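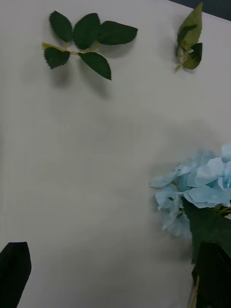

I took the minutes again, so blame me for the spelling. We met at seven in the evening in the upstairs room at Furnstead to sort out the club's winter season, mainly the cross-country races and the trip to Samorix. First up was the podium stuff. We're going with artificial greenery for the winners' posies, like the sprig with the five dark green leaves, as real stems never cope with a morning on a snowy hillside (last year's were a sorry sight by the under-14s!). Agreed by everyone bar one, who still wants proper holly and asked me to write that down. Written down.

**Last meeting's minutes**

Passed, with one fix. I'd put the relay down as four legs and it's three. Sorry, relay people.

**The Samorix trip**

Coaches are booked for January and the deposit has gone. The lodge has moved our breakfast to half six, which got a groan, but it does mean we can be on the lower loop before the ski schools turn up. Waxing has to happen in the boot room this time and NOT in the bedrooms — the lodge was very clear, and I was quite embarrassed on the phone. Anyone who hasn't sent in their insurance form needs to do it by the end of November or they can't start.

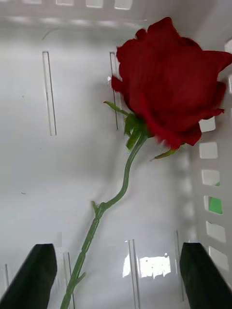 We also talked about whether juniors should race both days. I think two sprints and a distance race is a lot for a twelve-year-old, and most of the room felt the same, so it'll be one day each unless a parent asks otherwise.

**Money**

We've got £1052 in the account after the coach deposit. Entry fees should bring in over £300 more once the Mosoti lot pay up. The new bibs came to £119 and they're lovely, much brighter than the old ones, though the size large is really a medium. Still to decide: second-hand roller skis from the Jetier club, who want £442 for the lot. I said yes straight away, then someone asked what state the wheels were in and I had no idea. I'm going over to look before we vote.

**Course and timing**

The loop at Mosoti is staying as it was, apart from the bottom corner, which gets moved out from the trees after all those falls. Timing chips again, with two people on stopwatches as a backup. Mass start for the seniors, ten-second gaps for everybody else.

**Any other business**

- Lost property: one blue glove, left hand, and a pole with no basket.
- The club flask is missing its lid. Please check your kit bags.
- Can we start on time? Yes, we'll try.

Finished at ten to nine. Next meeting is in December, same room, and I'll bring the mince pies.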